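**Ticket 96 — desk lamp keeps cutting out**

Hiya, me again! The lamp on the checked tablecloth has been flickering since I swapped the desk for the table, and on Monday it gave up completely. I've changed the bulb (a Trostton one) and tried 3 sockets. 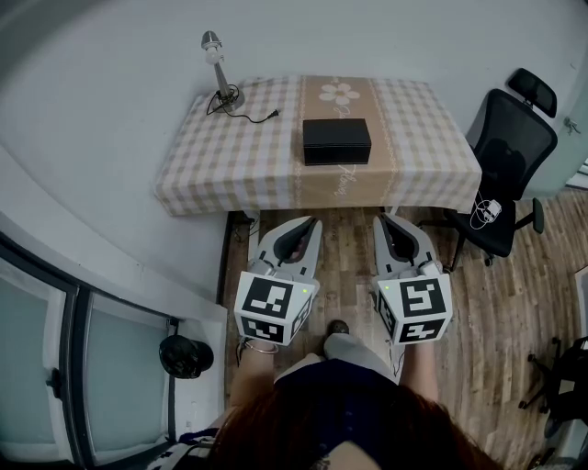 *Lamp unplugged, plug by the black box.*

Efraín Quintero reckons it's the cord where it goes into the base — could you send a new one, or shall I post the whole lamp back? No rush, I'm managing with the big light for now.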